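Living Room Attendant (part-time, seasonal) - Dradell Furnished Rentals

Posted Nov 25, 2019

Dradell rents furnished apartments by the week and by the month. We have 38 apartments in two buildings, Murkska House and the Cardoso building, one street apart. We are looking for a part-time attendant to take care of the living rooms between guests.

This job is separate from housekeeping. The cleaning crew does kitchens, bathrooms, beds and all floors. You come in after them and put the living room back in order: couch, cushions, coffee table, reading material, lamps, blinds. You also write down anything that is worn, stained or missing so it can be replaced before the next check-in.

What the work is

Straighten or change the couch slipcover. Slipcovers come back from the laundry folded and need to be pulled tight at the corners and tucked behind the seat. On the larger couches this takes some strength in the hands and a bit of patience.

Set out the cushions. Each living room has its own set and they are not swapped between apartments. The covers come off with a zipper and go in the laundry bag if they have marks on them. Check the trim and any pom-poms for loose threads.

Clear and wipe the coffee table. Use the cloth and the wood soap from the cart, never the glass spray. Magazines stay if they are in good shape. Torn or written-in ones go to recycling and you take new ones from the supply closet.

Pick up cans, cups, wrappers and anything else left on the floor beside or under the couch. Guests leave drinks there more than anywhere else. Phones, chargers, keys and jewelry go in a labeled bag to the front desk, the same day.
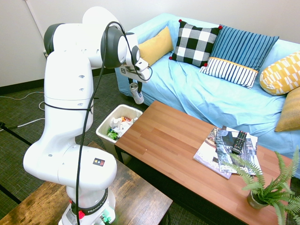
Borghild Halvorsen would add that the slipcovers are the slow part, and that new people should expect to spend most of their first week on them. She says the light blue ones show every crease and it helps to do the back before the seat. She also asks that applicants be told about the stairs, as the Cardoso building has no elevator.

So, the stairs: four floors, with a cart on each floor. You don't carry the cart up and down, but you will carry laundry bags.

Hours and pay

Shifts run from 11 a.m. to 3 p.m., between check-out and check-in. Most weeks you will have five shifts. The shift plan comes out two weeks ahead and you can trade with the other attendants as long as the front desk knows.

Pay for the season is $2772 before taxes, paid every two weeks in equal parts. There is a $6 meal credit per shift at the Nunier cafe on the ground floor of Murkska House. It can't be saved up or paid out.

We also refund up to $800 in course fees for attendants who want to train in upholstery care or furniture repair - ask about this after your first month.

What we ask for

You are 18 or older and can work afternoons. You can lift a full laundry bag and kneel to reach under a couch. You can read a room sheet in English and fill one out. Experience in hotels, home staging or furniture stores is useful but not required. We train you on the job for three shifts, paid.

Please don't wear strong perfume at work. Some guests book with us for allergy reasons.

How to apply

Send a short note with your name, phone number and the days you can't work. A resume is fine but you don't need one. Drop it off at the front desk in Murkska House, marked for Filipa Cunha, or use the form on our jobs page. Interviews are held in an apartment and include making up one couch, so wear something comfortable.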